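The Button Box

The August that Mi-kyung Myung turned thirty, her grandmother's house in Prerkstead was sold to a young couple from Misholm, and the family was given until the end of the month to clear it. Her brother took the tools and the good lamp. Her mother took the photographs and then sat in the car with them on her lap for the better part of an hour, with the window down, listening to the neighbor's sprinkler. Mi-kyung, who had been late because of the ferry and then later because of the bakery line (she had wanted to bring the twisted rolls her grandmother used to like, though there was no longer anyone to bring them to), was left with the sewing room.

It was a small room at the back, over the kitchen, and it had always smelled of steam and chalk and whatever was for supper. Her grandmother had done alterations for half the town in there. She let out the waistbands of men who would never have admitted to it, and she took up the hems of three generations of Priden girls, who were all short and all got married in the same dress. She kept no books. If you asked her what a person owed she would look out of the window for a while and then name a sum, and it was always the right one.

What Mi-kyung found, behind the ironing board and under a folded length of curtain lining, was the buttons. She had forgotten about them entirely. They were in a cookie tin so old that the picture on it had worn down to bare metal at the corners, and when she lifted it the sound went right through her, that rushing, pouring sound, like rain coming over a roof toward you. She sat down on the floor in her good pants and took off the lid.

She ought to have been packing. She knew that. But she put her hand in up to the wrist the way she had when she was six, and there they all were, cool and slippery and going between her fingers, and it was a good long while before she heard her mother calling up the stairs to ask whether she had died up there.

The tin rode home to Awad Street on the passenger seat with the belt across it.
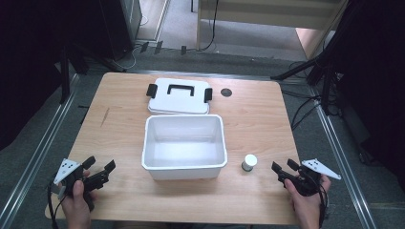
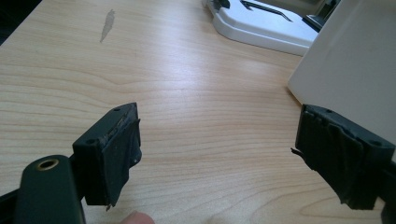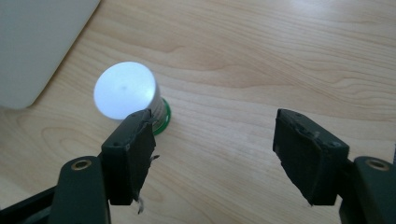

For most of that fall she did nothing with the buttons except move them from one shelf to another. The old tin leaked, you see. It had a seam gone along the bottom, and every time she shifted it a few little shirt buttons got out and rolled under the stove, and she would find them weeks later with her bare feet. In the end she went down to the hardware store and asked for something with a proper lid, and came home with a white plastic box that had a black handle on top and a black latch at either side, and she set it open on the table with its lid lying behind it and looked into it for some time. It was so very clean in there. It seemed a little unkind to the buttons, after the tin, like sending them to a hospital. So she made herself a cup of tea and decided that she would at least sort through them first, so they could travel in some kind of order.

She had meant to do it by color. That lasted until she came to the big green one.

It was a coat button, the size of a half dollar, with a chip out of the rim, and she knew it at once. It had been on Mrs. Priden's winter coat, the one Mrs. Priden wore to church, to the bank and to every funeral, and Mi-kyung could remember lying under the sewing table with a coloring book while the two women talked over her head about somebody's husband. She remembered the galoshes. She remembered her grandmother saying, with pins in her mouth, "Well, he came back, didn't he," and Mrs. Priden saying, "That's what I'm complaining of."

After that she gave up on color. She put the green button by itself, and next to it a brass one with an anchor that had been her uncle's, from the two years he was convinced he would join the navy. There was a pink one shaped like a rabbit that she had cried for in a store. There were a great many plain ones, too, that didn't remind her of anything or anyone, and she found she was a bit sorry for those, and took more care over them than they probably deserved.

It got dark and she turned the light on and kept going. Around suppertime her mother telephoned, as she did most evenings, to report on her knee and the weather.

"Do you remember Mrs. Priden's green coat?" said Mi-kyung.

"Remember it? I was frightened of it," said her mother. "What made you think of that?"

"I've got the button here."

There was quiet on the line, and the sound of a chair being pulled out and somebody settling into it.

"Is there a rabbit?" her mother said. "A little pink rabbit? You screamed the place down for that. I had to carry you out to the street."

"It's right in front of me."

"Well," said her mother. "Well, for heaven's sake. What else is in there?"

So Mi-kyung pulled the lamp closer, and picked up the next one, which was gray with four holes and a bit of blue thread still in it, and began to tell her.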